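Search this site
Enter keywords
Go

Posted in: Maker Grants > Small Goods > Progress Reports

Zeveline Card Sleeve: second progress report to the Vundach Small Makers Fund

Prepared by Lucía Marín, Arroyo workshop

Dear fund team,

This report covers the work from the end of March until now. As you asked in your last letter, I write first the results and after that the problems.

The sleeve has now its final size. It holds 6 cards flat, plus folded bills in the back pocket. In the first version the back pocket was too tight, and two of our testers tore the lining when they pulled out a receipt. We moved the seam a little to the outside and changed to a longer stitch. After this change we had no more torn linings.

We finished 324 sleeves in this period. Of these, 27 did not pass our check, almost all for the same fault: the edge paint cracked at the corner when the leather was bent. The supplier in Priltcombe says the paint needs one more day to dry before the folding. We do it like this now, and the last batch was clean. The rejected pieces are kept in a box and we will cut them for key tags.

The elastic is still a question for me. The black one keeps its strength well, but the gray one becomes loose after some weeks in the pocket. I have asked for samples from another mill -- they are promised, but not yet here. Until they arrive we sell only the black.

Spending is inside the plan, with one exception. The new cutting die cost more than we wrote in the application, and I paid the difference from the packaging line. The packaging will therefore stay simple: a plain card band with the name Zeveline stamped on it. I attach the receipts separately.

For the next period we plan:

- to test the new gray elastic
- to finish the printed care card
- to open the online orders for the sleeve in both leathers

I would like also to ask if the final report can be sent 2 weeks later than agreed, because the leather delivery was moved. Please tell me if this is possible.

With kind regards,
Lucía Marín

We use cookies to remember your settings. Accept | Read more
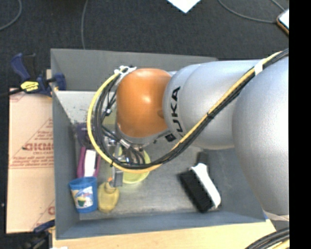
KUKA arm over a gray bin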